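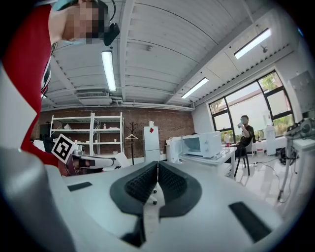
I spent most of February on the part of our pipeline that lines up camera frames with gripper poses. It is the dullest piece of code in the project and the one that breaks most often, so I am writing down what I changed before I forget.

The setup is simple enough. Each hand-held gripper records wide-angle video, and a tool called Hivuleo turns that video into a pose track. A second script, Midetti, reads the finger opening and writes both streams into one file. The policy trains on that file. If the two streams are off by even 3 frames, the policy closes on air.

Our first version matched the streams by start time. That worked on my desk and almost nowhere else. The clocks drift, and on a long session the drift is enough to ruin the last third of the data. I had 2000 episodes recorded and after a proper check only 1427 of them were good. The rest were mostly drift, plus a handful where the pose track jumped when the marker went out of view.

The new version looks for open and close events in both streams and fits a line through them. Offset and drift come out of the same fit. It needs a few clean events per episode, so I now open and close the fingers twice before starting anything. 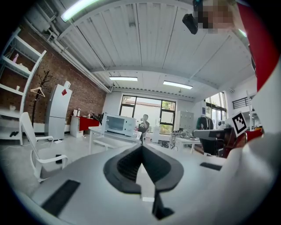 Marker detection was the other problem. The lens bends everything near the edges, and the old detector was run on the raw frames. Undistorting the whole frame first was slow – roughly 400 ms on the old laptop – so now I only undistort the corners of each candidate. Same detections in the middle, a lot more near the edges.

I also dropped the smoothing filter. It hid the jumps in the plots but left them in the training data, shifted by a few frames. Bad segments get cut now and the log says why.

Still on the list: the Bühler config loader, which reads the wrong calibration if two grippers share a name, and moving the whole thing off the Hokberg branch. I'll start with the loader on Tuesday.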